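Hanholm Sets Equipment Budget for Restroom Cleaning Robots at 36 Properties

Estus to supply first 12-month rental, purchase decision to follow in November

Hanholm, which manages office and lodging properties, has approved a budget for robotic restroom cleaning equipment and will begin renting arm-and-gripper units from Estus under the Fostari program. The agreement covers 36 properties with a total of 1,296 toilets.

The first phase is a rental. Hanholm will take units at a small group of properties, track their hours and supply costs for a year, and decide in November whether to buy, keep renting or return them. The company has set aside money for either of the first two choices so that property managers can plan staffing before the rental ends.

Van der Merwe, a facilities planning firm, prepared the equipment survey that the budget is based on. Its staff recorded the type of toilet in each restroom, the clear floor space next to it, the position of wall outlets, and anything mounted on the walls at arm height. Of the toilets surveyed, 552 are in single-user bathrooms, where floor space is tightest. Another 192 are one-piece smart toilets with electric lids, which need a separate set of cleaning steps.

"We had a price per machine early on. What we didn't have was a price per restroom," a Hanholm spokesperson said. "Two bathrooms on the same floor can need different tools, and that has to be in the budget before anyone signs."

What the budget covers

The approved amount is split into four lines: rental of the robot units, gripper parts and cleaning heads, site preparation, and staff training. Site preparation is the largest line after rental. It includes moving loose cables off the floor, adding charging points in supply closets, and relocating some holders and brackets.

Gripper pads and seals are budgeted as supplies, in the same account as brushes and mop heads. Estus will ship replacements every quarter and bill for what is used. Hanholm asked for this arrangement after finding that earlier quotes put wear parts under repairs, where property managers have less room to spend.

Training costs are figured per shift. Each property will have at least two staff members who can start a unit, stop it, swap a cleaning head and report a fault. Cleaning crews will continue to handle floors, mirrors and restocking at all properties.

How the tasks were chosen

Under Fostari, work is broken into short tasks that can be priced and scheduled one at a time. Lifting a lid is one task. Lifting a seat is another, and so is picking up a long-handled tool. Hanholm chose tasks from the list for each restroom type, and Van der Merwe matched them to the survey.

Smart toilets will be left out of the first rental period. Estus expects to quote on them separately - mostly because the lids differ from one model to the next - and Hanholm has kept a reserve for that work.

"Buyers should ask for the task list before they ask for the machine price," an Estus spokesperson said. "If half the list doesn't apply to your building, you're looking at a different order."

Timing and next steps

Units will be placed at the first properties once site preparation is finished there. Properties with the most single-user bathrooms will go last, to give Van der Merwe time to recheck door widths and turning space. Each site will send a monthly report showing hours run, tasks finished, tasks stopped by staff, and parts replaced. Hanholm will use those reports to set next year's equipment budget.

Property managers who want the survey form can request a copy from the Hanholm facilities office. The form runs four pages and includes a worksheet for outlet locations. 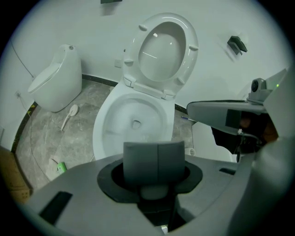 RESTROOM EQUIPMENT / PLANNING

Gripper work at a toilet with the lid and seat raised. The Fostari task list prices the bowl, rim, seat underside and inner lid as separate items.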